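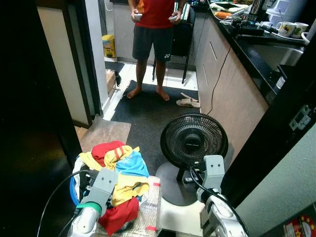 Search reviews Go

Ninex two-arm home kit, after a month of laundry

I put off writing this one because I kept thinking I'd have it all figured out by the next weekend, and then the next weekend would come and I'd still be learning which way my elbow ought to point. So take this as a review from a happy owner who is still a beginner!

The kit comes as 2 arms with a gripper on each, the wrist cameras, a head camera, and 2 small white hand controllers. You hold one controller in each hand, you move, and the arms move with you. I ordered from Grarkgate at $2288, and with shipping and the extra set of finger pads it came to $2419, which is a lot of money in our house (we talked about it for most of a winter). The base isn't included. We bolted ours to a rolling cart that used to hold seedlings, and if you do the same, please put locking casters on it before anything else.

Now, the controllers. They are light, they fit my hands and my husband's much bigger ones, and the squeeze on the trigger is lovely and gradual, so you can close the fingers a little bit and stop. I can't say enough nice things about that. My one grumble is that they drift if you stand still too long between moves. There's a reset for it, a long press on both, and after the first week your thumbs do it without asking you.

Clothes are what I wanted it for, so clothes are what I've practiced with. The finger pads have a crosshatched texture that holds on to fleece and anything fuzzy as if it were made for it. Thin T-shirts are harder. You tend to pick up two when you wanted one, and then you're shaking your hand in the kitchen like you've touched something sticky, with the arm shaking right along behind you. I've gotten better by coming in low and wide with the fingers open and pinching only at the very end.
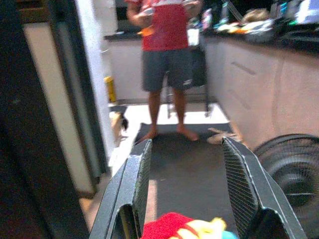 I like to stand out in front and drive from there, facing the arms, though it does mean your left and right take some getting used to. The manual suggests standing behind them for your first few sessions and I'd go along with that. Give yourself more floor than you think you need, and keep an eye on the arm cables, which are a touch short for my taste and stiff when they're new.

Setup took me an evening and a half. The evening was the arms and the half was the software, where I got stuck on pairing the second controller. I wrote to support and Ye-rin Kang answered the next morning with a new settings file and a very kind note, and that was the end of it. I do wish that file came in the box.

Would I buy it again? Yes, and I'd get the spare pads again too. If you want something to do your laundry while you're out, this isn't it, and you'll be folding slower than you ever have in your life. I've had a wonderful time with it all the same. Next I'm trying socks.

Da-eun Nam

Contact | © 2022 Cisirum Reviews | Back to top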